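ラルティコ、腕型ロボットの「お手本」集めを本格化 片付け作業から学習用の記録づくり

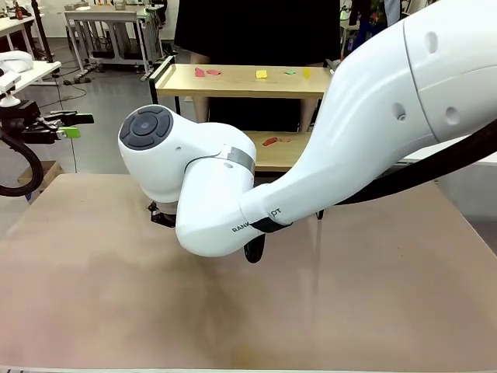 産業機器の開発を手がけるラルティコが、物をつかんで運ぶ作業を学ばせるための記録集めを、ジェンダムの作業室でこの春から本格的に進めている。四月に入ってからは平日のほぼ毎日、朝の九時半から夕方まで、担当者が交代で腕を導きながら、小さな品物を取っては置き、取っては置きという地道な動きを積み重ねているところだ。派手な発表会があったわけでもなく、新製品の名前が決まったわけでもないのだが、見学に訪れた取引先や近隣の学校関係者のあいだで少しずつ話題になっており、当欄にも「あれは何をしているのですか」というお便りを何通かいただいたので、先日の金曜日、作業の合間に話を聞かせてもらった。

計画の名前は「ルヴスカ」という。響きのきれいな名前なのでさぞ由来があるのだろうと尋ねてみたら、責任者のコルブルン・ダルスゴーさんは少し困った顔をして、候補を並べた紙の一番下に残っていた名前なんです、と教えてくれた。ダルスゴーさんはもともと包装機械の設計をしていた人で、箱を折る機械や袋の口を閉じる機械など、決まった動きを正確に繰り返す装置を長く担当してきた。その経験があるからこそ、決まっていない動きの難しさが身にしみているのだという。

「包装の機械でしたら、品物がいつも同じ向きで流れてくるように前の工程を整えてしまえば、あとは楽なんです。でも、家の棚や倉庫の片隅では、同じ品物が昨日と今日で違う向きに置いてあるのが当たり前でしょう。それを一つひとつ手順に書いていたら、書き終わる前に私が定年になってしまいます」

そこで採られているのが、人が手本を示し、その手本を大量に記録して学習の材料にするというやり方である。担当者が手元の操作器を動かすと腕が同じように動き、そのあいだの関節の角度、指の開き具合、カメラの映像が、時刻をそろえて一緒に保存される。ひとつの動作の始まりから終わりまでをまとめたものを、作業室では「一本」と数える。何かをつかみ、指定された場所へ運び、放して手を引く。これで一本だ。

目標は、ひとつの課題につき九十九本。なぜ百本ではないのかと、どうしても聞きたくなる数字だが、これは記録を管理する表の通し番号が二桁で作られていて、そこからはみ出さないようにしたら自然にそうなった、という事情によるらしい。表を作ったジェシー・レノックスさんは「三桁に直すのは簡単なんですけれど、みんなこの数に慣れてしまって、今さら変えると落ち着かないと言われまして」と笑っていた。現在用意されている課題は四十三種類あり、棚から台へ移すもの、台の上で向きをそろえるもの、重なった品物を上から順に取るものなど、並べてみると家事の覚え書きのようにも見える。

記者もしばらく横で見せてもらったのだが、まず感心したのは、担当者の皆さんの手の動きが思いのほかゆっくりしていることだった。品物の真上まで来たところでひと呼吸、指を下ろす前にもうひと呼吸。急いで済ませた記録は、あとで見返すと指が閉じる瞬間の映像がぶれていたり、角度の変化が急すぎたりして、材料としては扱いにくいのだそうだ。かといって、のろのろと迷いながら動かしたものも困る。迷いまで一緒に覚えてしまうからで、操作を教える立場のフローラ・カーネギーさんは、新しく入った人にいつも「お茶をつぐときの速さで」と伝えているという。言われてみればなるほど、あふれさせず、待たせもせず、というあの速さである。

カーネギーさんは、以前は地元の陶芸教室で子どもたちに教えていた。機械の仕事は初めてで、応募したときには自分が採用されるとは思っていなかったそうだが、人の手つきを見てどこに力が入っているかを言い当てるのがとても上手で、今では新人の最初の一週間を一手に引き受けている。

「粘土でも操作器でも、肩に力が入っている人はすぐわかります。そういうときは、うまくやろうとせずに、まず腕の重さを感じてみてくださいと言います。機械のほうの腕は大きいですから、手元でほんの少し動かしただけでも先のほうはずいぶん動くんです。そこがつかめると、急に楽しくなるみたいですよ」

課題の内容も、少しずつ変えられている。同じ品物を同じ場所に置いたまま何十本も集めると、その置き方にだけ強い、融通のきかない動きになってしまう。そのため、一本ごとに品物の位置をずらし、並び順を入れ替え、ときには関係のない品物をわざと近くに置いておく。並べ方はくじ引きで決める決まりで、担当者の好みが出ないようにしているのだが、それでも人が置く以上、どうしても癖は残るものらしい。レノックスさんの話では、記録をまとめて眺めていると、これは誰それが並べた日だとだいたい見当がつくそうで、右利きの人が置いた品物はどことなく右に寄っているのだとか。

集めた記録は、その日のうちに二人の目で確かめる。一人が通して見て、良し、保留、使わない、の印をつけ、もう一人が保留の分だけを見直す。途中で品物を落としてしまった記録も、すぐに捨ててしまうわけではなく、落としたあとに拾い直して最後までやり遂げたものは、「立て直し」という別の区分に入れて大切に取っておく。失敗のない手本ばかりを見せていると、いざ失敗したときにどうしてよいかわからなくなる、という考えからだ。このあたりの話になるとダルスゴーさんの口ぶりにも熱がこもって、聞いているこちらも、なんだか人を育てる話を聞いているような気持ちになってきた。

確認の作業を受け持つギレスピー・マッキノンさんは、一日に最大で五時間、画面の前で記録を見続ける。目が疲れるので途中で散歩に出る決まりになっており、昼下がりに裏手の川沿いを歩いている姿を見かけた読者もおられるかもしれない。見ていて飽きませんか、と失礼を承知で尋ねると、しばらく考えてから、同じように見えて同じものは一本もありませんよ、という答えが返ってきた。同じ課題でも、手前から回り込む人もいれば、真上からまっすぐ下ろす人もいる。どちらが正しいということはなく、両方が混ざっているほうがよいのか、そろえたほうがよいのかは、実のところまだ結論が出ていないそうだ。先月は一つの課題だけ持ち方を統一して集めてみたが、その比較は夏まで続ける予定だという。

もちろん、苦労もある。午後になって窓からの光の向きが変わると、同じ品物でも映像の中の色合いがかなり違って見える。はじめのうちは幕を引いて明るさをそろえていたのだが、実際に使われる場所で毎回幕が引いてあるとは限らないだろうという意見が出て、今では時間帯を記録に書き添えたうえで、朝の光も夕方の光もそのまま残すようにしている。また、操作器の調子は気温にも左右されるようで、寒い朝は動きだしがわずかに重い。そんな日は、最初の数回を準備運動として数に入れず、手が慣れてから本番に移るのだという。

作業室の設備を見ているケネス・ギリーズさんにも話を聞いた。毎朝、腕の原点合わせとケーブルの点検をし、指先の部品の減り具合を確かめるのがギリーズさんの日課である。指先は意外に早く傷むもので、滑りやすくなったことに気づかないまま集めた一日分を、まるごと保留に回したことが過去に一度あった。それからは、交換した日付を帳面に書き、記録のほうにも同じ日付を残すようにしている。腕を導く人、それを見直す人に比べて目立たない役目ですが、と水を向けると、「止まらないのが一番の手柄ですから」と、ひとこと言って工具箱のほうへ戻っていかれた。

さて、こうして集まった記録が何に使われるのかというと、当面の行き先は、取引のある部品卸のドラモンドだそうだ。同社の返品受付では、戻ってきた小さな部品を種類ごとに棚へ戻す仕事があり、大きさも形もばらばらなうえ、何が届くか当日まで読めない。この仕事の一部を腕に任せられないかという相談がもともとの出発点で、秋には受付の一角を借りて試す話が進んでいる。ただしダルスゴーさんは、試してみてうまくいかない課題があれば、その課題だけまた作業室に持ち帰り、お手本を集め直すつもりだと話しており、急いで広げる考えはないようだ。返品受付で長く働いてきた人たちにも操作器を握ってもらい、棚に戻すときのこつを手の動きのまま残したい、という希望もあって、こちらは日程の相談が始まったばかりとのことである。

作業室の見学は、前もって連絡をすれば金曜日の午後に受け付けている。所要時間は一時間ほどで、希望する人は操作器にも触らせてもらえる。記者も一度やらせていただいたところ、つかむところまではどうにかできたものの、置く場所の手前でためらってしまい、マッキノンさんから丁重に「保留ですね」と印をつけられた。小学生以下の見学には保護者の付き添いが必要で、作業中は室内での撮影を控えてほしいとのこと。申し込みはラルティコのジェンダム作業室、見学係まで。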